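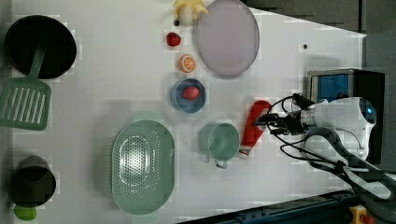 La cellule de manipulation Flandora, installée au rez-de-chaussée du bâtiment Sampaio, a repris son service en août à l'issue d'un arrêt technique de quatre semaines. Cet arrêt, inscrit de longue date au programme d'entretien de la plateforme, a porté sur le bras, le préhenseur, le câblage et le plan de travail. La direction technique a souhaité que la remise en service se fasse sur le poste tel que les équipes l'utilisent au quotidien, avec la dînette complète en place : la poêle et sa spatule verte, la passoire ovale, le bol bleu et son fruit rouge, le flacon de sauce vers lequel se présentent les doigts noirs du préhenseur. Les contrôles sur table nue, pratiqués lors des arrêts précédents, avaient laissé passer des défauts d'approche qui n'apparaissaient qu'au voisinage des objets.

Le compteur du bras affichait 3030 heures de fonctionnement au moment de la mise hors tension. Le prestataire de maintenance, la société Roteck, a procédé au relevé des jeux articulaires, au remplacement des joints d'étanchéité des deux derniers axes et à la reprise du zéro mécanique. Aucune usure anormale n'a été constatée sur les réducteurs. Le prochain relevé complet est prévu au terme d'une nouvelle période d'exploitation, dont la durée sera arrêtée avec le prestataire au vu des mesures de température des moteurs.

Le faisceau du préhenseur a fait l'objet d'une attention particulière. Sur les 1458 cycles de prise enregistrés pendant le dernier mois d'exploitation, les interruptions relevées au journal provenaient pour l'essentiel d'une perte de communication avec l'outil lors des rotations du poignet. Le connecteur côté outil a été remplacé et la longueur libre des câbles augmentée, de sorte que la boucle ne se tende plus en fin de course. Il est rappelé aux utilisateurs que cette boucle ne doit être ni raccourcie ni bridée au moyen de colliers serrés. Toute reprise du cheminement relève de l'équipe technique. 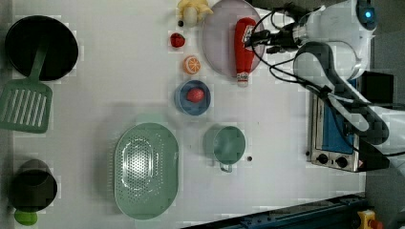

L'étalonnage entre la caméra zénithale et le repère du bras a ensuite été repris en totalité. La procédure retenue comporte quelque 200 points de mesure répartis sur le plateau, avec un maillage resserré à proximité du rail et dans les angles, où les écarts étaient les plus sensibles. Le fichier issu de cette campagne remplace toutes les versions antérieures. Les équipes qui conservent une copie locale de l'ancien étalonnage sont invitées à la supprimer avant leur prochaine session, les programmes de prise n'effectuant pas de vérification de version au démarrage.

Les consignes d'exploitation ont été révisées à cette occasion. Avant chaque session, l'opérateur vérifie l'arrêt d'urgence par un essai réel, bras sous tension et à vitesse réduite, puis consigne le résultat dans le registre Fledora. Le plateau est nettoyé avec un chiffon non pelucheux légèrement humide. L'emploi de solvants est proscrit sur le plan de travail comme sur les doigts du préhenseur. Les accessoires sont remis en position initiale selon le plan affiché au poste, et tout objet fendu ou déformé est retiré, puis signalé.

Le registre Fledora devient par ailleurs le seul support admis pour la déclaration des incidents. Les messages adressés directement aux techniciens, encore nombreux au printemps, ne permettent pas de rapprocher une anomalie de l'état de la cellule au moment des faits. Chaque déclaration doit mentionner l'heure, le programme en cours, la vitesse sélectionnée et, le cas échéant, le code affiché sur le pupitre. Les demandes incomplètes seront renvoyées à leur auteur.

Les réservations sont de nouveau ouvertes sur l'agenda de la plateforme. Le premier créneau de la journée, de 8 heures à 9 heures, reste réservé à l'équipe technique jusqu'à nouvel ordre pour le suivi du connecteur remplacé. Les utilisateurs dont l'habilitation est arrivée à échéance pendant l'arrêt doivent prendre contact avec le secrétariat de la plateforme avant toute réservation.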